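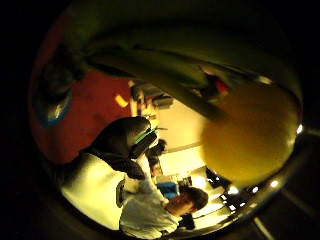 On the floor at Flirkent, with a gloved hand at center left.

About Flirkent
Flirkent makes the Etarach, a hand-held gripper kit for teaching robots by hand. You hold the tool, do the job the way you normally would, and the camera on it records each move. We also rent the kit by the month and run recording work for customers who would like us to do it.

Kalliopi Vrettos and Grażyna Zieliński started the company in Petham with 2 grippers and a borrowed bench. Kalliopi looks after hardware. Grażyna handles software and answers most of the support mail – usually the same day.

The current kit went on sale on July 18, 2023. It weighs about 700 grams and comes with a case, spare finger pads and a charger. Older Chevalier mounts still fit. Replacement pads are part number 2355, and the wrist strap is 2359.

Our workspace has cables, equipment and work in progress close together. Visits are by appointment, and you are welcome to bring your own parts to try.

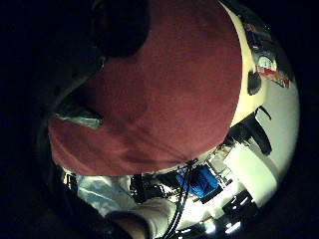

Renting a kit
Rentals start at one month. Write to us with your dates and the task you have in mind.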